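Ridik Open Day

The Ridik Open Day is a yearly public visit to the Ridik workshop in Felodari, where people can watch two-armed robots handle everyday kitchen things and talk with the people who train them. It takes place in June and lasts from 10 in the morning until early evening. Entry is free. The event is known for its long table demonstrations, which run with very little commentary and which many visitors end up watching far longer than they had planned.

Background

Ridik began as a small repair shop for packing machines and moved into robot arms when its founders became interested in tasks that packing machines handle badly: soft things, see-through things, things that lie at odd angles in a basket. The first open day was a modest affair, held in a single room with one table and a kettle. Word spread through a local school, and the next year the line reached the street. The workshop has since opened its upstairs rooms as well, and groups are now let in 40 at a time.

The day is planned by Amra Mladenović, who also wrote the short guide handed out at the door. Her guide is a pleasure to read. It skips the history of robotics entirely and goes straight to what to look for: how an arm slows before it touches something, how the fingers line up, how one arm waits for the other.

Program

The morning belongs to the Sasa session, named after the software that Ridik uses to plan the movements of both arms together. Visitors stand or sit along a low barrier while the arms work through a tabletop routine. Each run is limited to 30 minutes, after which the table is set again and the next group comes in. The resetting is worth staying for! Staff put everything back by hand in a fresh arrangement, and the change of places is part of the challenge, as the arms can't simply repeat the motions of the run before.

After lunch comes the Ntuli hour, a hands-on session in which visitors guide an arm themselves. Most people find it much harder than it looks. Children tend to do well at it, and there is usually a cheer when someone gets a cup to stand upright on the first try. The afternoon closes with an open question period in the upstairs room, where the talk can get wonderfully detailed (one year nearly all of it was spent on finger pads).

Table demonstrations

The tabletop routine is built from ordinary kitchen work: sorting, clearing, moving glassware, and putting produce where it belongs. Artificial vegetables are used throughout. They keep their shape over many runs, and they still offer a lovely range of problems, from the thin curve of a chili pepper to the bulk of a napa cabbage, which has to be gripped wide and carried level.

Glassware is the part that regulars talk about most. Clear glass is difficult for cameras, which tend to pick up whatever lies behind it, and a stemmed glass adds the matter of balance. Watching a gripper close in on one is surprisingly tense, and the room often goes quiet.

Both arms share one table, so the planning has to keep them out of each other's way as well as get the job done. Regular visitors like to follow one arm for a whole run and then switch to the other on the next, which gives a very different idea of how the work is divided. 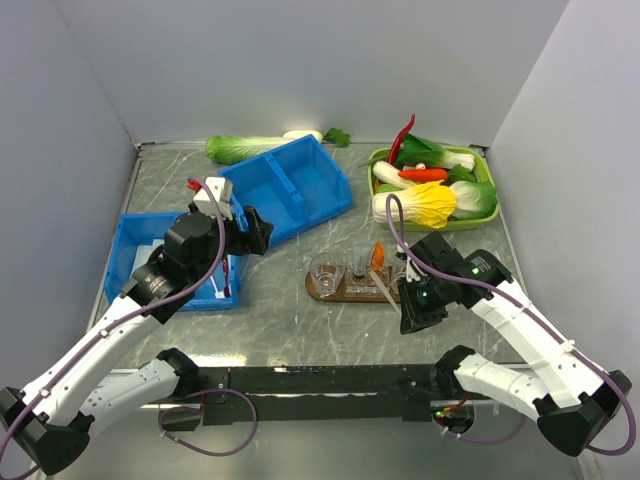 Two arms at the shared table, with the vegetable basket on the right.
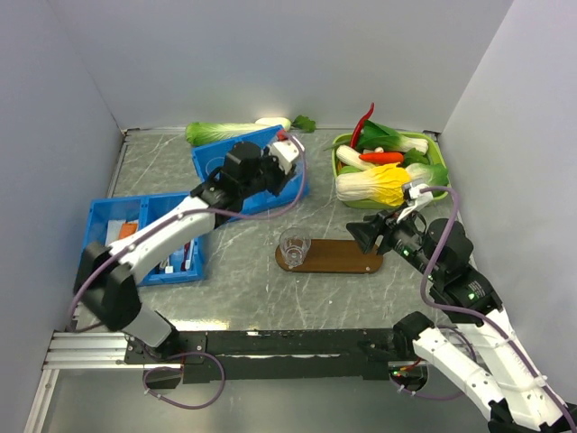
Reception

Visitors have mostly praised the unhurried pace of the day and the freedom to watch without a presenter talking over the machines. Dela Alhassan wrote in the guest book that the pauses were the best part, and that seeing an arm stop, shift a little and go in again had made the whole subject feel open to her for the first time. She also asked for longer runs in the morning and more benches along the barrier.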